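Wustach Folding Workbench: two winters in

3rd February

I bought the Wustach because my old bench, a door laid across two trestles, had started to sag in a way that made every glued joint come out with a slight smile. The garage is small. The car doesn't go in it and never has, but the freezer does, along with the bikes and a roll of carpet that came with the house, so anything new has to fold up or hang on a wall. The Wustach promises to do both. It does one of them well.

Out of the box

It comes in one very long carton and one very short one. The short one holds the bolts, a spanner made of something like cheese, and a booklet with no words in it. I'm all for wordless instructions in principle. In practice step 4 shows a man pleased with a hinge, and I spent most of an evening trying to work out what he had done to get there. If you buy one, fit the rear brace before the hinge, whatever the man's face is telling you. Use your own spanner as well. Mine rounded itself off on the second bolt and has since found work as a paint stirrer.

Once up, it's solid. I leaned on each corner with my full weight, which the booklet shows crossed out in red, and nothing moved. The claimed load is 200 kilos. I haven't tested that and don't own anything that would, unless you count the freezer after we've had a good year for beans.

The top

The top is beech, oiled at the factory by someone in a hurry. Give it another coat before you use it. I didn't, and there is now a ring on it from a tin of wood stain that will outlive me. The surface is flat, though, properly flat, and after the door this was a novelty. I put a long straight edge across it every which way on the first day, found no light under it, and felt smug until bedtime.

The holes for the bench dogs are a size of Wustach's own choosing. Wustach sells dogs to fit them, naturally, at a price that made me laugh out loud in the kitchen. I turned my own from an old broom handle and a bit of tape. They're ugly and they work.
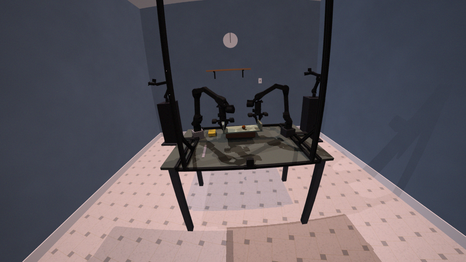 Height is where I'd grumble most. There are 2 settings, which the booklet draws as a tall man and a short man, and I appear to be neither. The low setting is fine for sawing and murder on the back for anything fiddly. The high one suits planing if you happen to be a heron. I have ended up leaving it low and standing it on blocks, so the clever sliding legs have been used once, by me, to find out that I didn't like them.

Folding it away

It folds. It folds nicely, in fact, with one pull on a lever and a soft clunk that I still enjoy. The trouble is that it then has to hang on the wall bracket, and the bracket assumes you can lift a beech top to shoulder height while looking underneath it for a slot. I can do this when somebody is watching. The rest of the time the bench leans against the carpet roll, where it takes up nearly as much room as it did standing.

The vice

Sold separately. I tried the Wustach vice in the shop and thought it loose, so I fitted an Urquijo one instead, which meant drilling two new holes and feeling briefly ill about it. It has been excellent. The jaws close square and the handle doesn't pinch your palm on the way round. A neighbour has the Fanov, cheaper and painted a cheerful green, and he speaks well of it, but he mostly uses his to hold fishing rods.

How it has lasted

Well enough. One rubber foot came off last May and I glued it back. The lever has gone a bit stiff and wants oil more often than I remember to give it. The legs have scratched wherever they slide, so mine have scratched once. There was a smell of machine grease for the first month, strong enough to get into the bread in the freezer, and then it went.

Would I buy it again? Probably, if it was on offer. For a workshop with room to spare I'd get a fixed bench and spend what was left on a good vice. For a garage shared with a freezer it's the best I've used, the other one having been a door. Skip the bracket, oil the top, and keep the carton for a while in case the hinge gets the better of you.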